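3.2 Household footwear and its removable parts

Slippers made up the largest group of items that participants in the Gralville survey found hard to place. Of the 135 households that returned a complete storage diary, most kept outdoor shoes in one fixed location, usually a rack or a mat by the main door. Indoor footwear followed no such rule. Diaries recorded slippers under beds, beside sofas, on bathroom scales, on radiators and in the gap between a washing machine and the wall. Several respondents listed the same pair in four places over one day.

We treated a slipper as a single item when it was stored whole and as a part when something had been taken out of it. This follows the coding scheme set out by Mykhailiuk for kitchen containers and lids, with small changes. A lid is made to come off, while an insole may or may not be. Two coders, Pilar Gaete and Solomiia Melnychuk, worked through the diary entries separately and met to settle the cases on which they disagreed. Most disagreements were over wording. "Put the slippers away" could mean a shelf or simply the edge of a rug, and in these cases the entry was coded as unplaced.

Resting position was recorded for each whole item using three codes: sole down, sole up and on its side. The last of these matters more than we expected at the pilot stage. A slipper on its side takes up less floor or shelf width than one set flat, but the upper is under load from its own weight and tends to sag toward the opening. Participants who stored slippers in baskets or shallow drawers nearly always placed them this way. Figure 4 illustrates the side position with a dark slipper on a wooden tabletop.
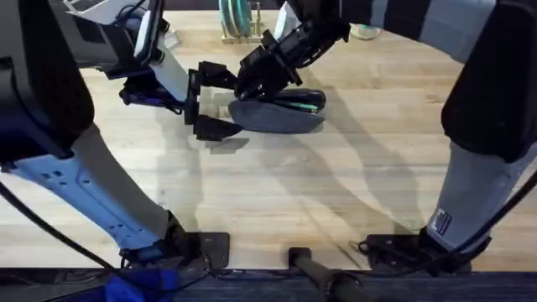 Figure 4. Slipper in the side position, with the gray sole exposed. The upper is black with a thin teal stripe.

The sole is the part most easily read by someone looking for a matching pair. In the side position it presents a broad, plain area, and respondents said that they found it harder to tell left from right in this view than from above. Color on the upper helped when it could be seen. In homes where two or more adults owned dark slippers, a stripe or a contrasting edge was the feature most often named as the way to sort them. Size was named less often, even in households where the sizes were quite different.

Surface was recorded as well. Tabletops were a rare storage place for footwear, with 10 entries in the full set, and nearly all of these were short stays during cleaning or repair. Objections were common in the free-text answers. One respondent wrote that shoes on a table were "not done in this house, slippers included," while another kept a new pair on the dining table until July and saw no harm in it.

Flat and flexible items were coded under a separate heading. The group includes insoles, felt liners, sponges, scouring pads and folded cloths. They were put together on the basis of shape and handling, since diary entries often gave too little detail to separate them and the storage problems were much the same. All of them are thin, slide under other things easily, and are often left out to air before being put back. An oval pad of the general kind covered by this code is given in Figure 5.

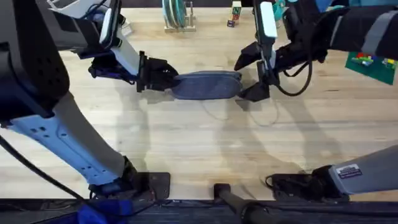
Figure 5. Flat oval pad, dark blue-gray, held level by its two ends. Coded as "flat and flexible."

Pads of this shape give few cues to their use. When respondents were asked to name loose pads found during their own tidying, the answers included shoe insert, bath sponge, chair-leg protector and "something off the ironing board." Texture was the cue they trusted most – a fabric-like face was usually taken to mean footwear, and an open-pored one to mean washing up. Neither guess was safe. Households that used the Prirkemano drawer dividers had fewer loose pads in their diaries, but these households were also smaller, and we draw no conclusion from the difference.

Across both groups the diaries gave 840 usable entries. Of these, 200 concerned flat and flexible items and the remainder concerned whole footwear. Entries in which an item was described as lost and later found were kept in the set and marked with the time of day if the respondent gave one. Early evening was the most frequent. The Wendska diaries, collected with an older form that had no field for position, are left out of this section and are treated in Section 3.4 together with coats and bags.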